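2018-03-20, coffee corner, Lutholm

Drip grate stays on when anyone brews. The blue tray needs a wipe, there are drops and a ring of liquid in it. Glass can stay on the table by the tray.

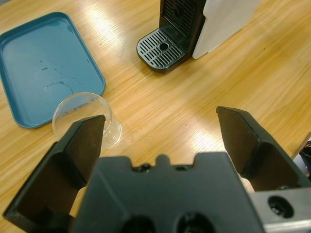 Descale is due every 80 cups. Sorin Milošević has the sheet and will start a new one in June.

One orange capsule is in the wire stand. 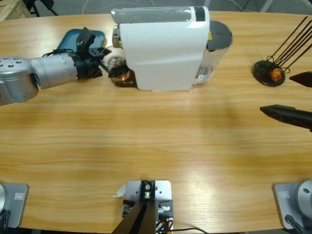 Georges Moussa wants 30 more ordered from Nonness. Ask him which kind. Water tank gets rinsed tonight, lid too.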